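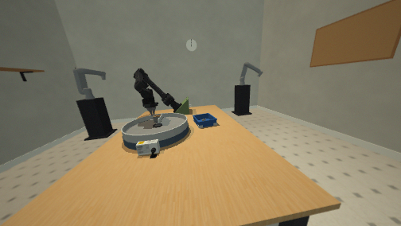 Morag wanted to know who had taught it to hesitate like that, and whether he could please be found and made to stop.

Search this site Enter keywords Go

The Hesitation
By Liis Hunt
Sat 2 November
3 min read

It was me. I knew it was me before she had finished typing. I had been hired at Preko in May to drive a robot arm around a room that didn't exist, so that a model called Stokus could watch and learn to do it without me, and in all that time I had never once gone straight for the part. I went over it, stopped, had a think, and then went down. My mother parks the same way.

"Every episode," Morag wrote in the channel. "It gets over the tray and it just hangs there. Like it left the stove on."

Mesfin put a thumbs-up on this. Mesfin put a thumbs-up on everything, including the email about the parking garage.

The job was simple to explain at parties, where I had stopped explaining it. You put on the headset, you held the handle, and the arm on the screen did what your arm did. Pick up the part, put it in the blue bin, press the pedal, and the room reset itself for the next one. We were paid by accepted episode. Kalniņš, the customer, had asked for variety, and Preko had promised them variety, and then hired four people who all sat in the same kind of chair and ate the same soup.

I pulled up my episodes that evening. I had 167 accepted on the parts task, and I watched 50 of them at double speed with a sandwich. In every one I was there, hanging over the tray, thinking about it. I had always considered myself a decisive person. I had said so in the interview.

Abdelghani, two desks over, went in like a man swatting a wasp. He had been flagged for that in his first week and was still proud of it.

"They could average us," he said. "You stop, I don't stop. Together we are one normal guy."

"I think that's what they did," I said. "I think that's why it drops things."

The next morning Morag asked me to redo 20 of them. No pausing, she wrote, just a smooth approach, natural, as if I were doing it at home. I don't know what she thinks I have at home. I put the headset on, pressed the pedal, and told myself that the gray disc was a plate and the part was an olive and I was a person who liked olives.

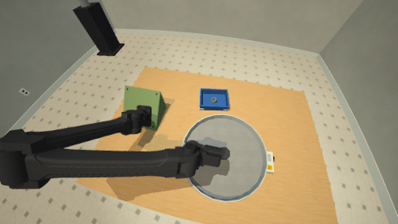
I got through six before I noticed I was holding my breath, and after that I had to think about breathing too, which took me up to a pause and a half per pick. Morag rejected the lot by lunch. In the notes field she had written "better??"

I asked if they could just cut the pauses out. Phong Bạch, who ran the training side, said they had tried it over the weekend. Stokus no longer stopped over the tray. It stopped on the way to the bin instead, with the part in its fingers, for 27 frames.

"That's longer than mine," I said.

"Yes," said Phong. "We think it's extrapolating."

Mesfin gave it a thumbs-up. I pressed the pedal and went back to the olives.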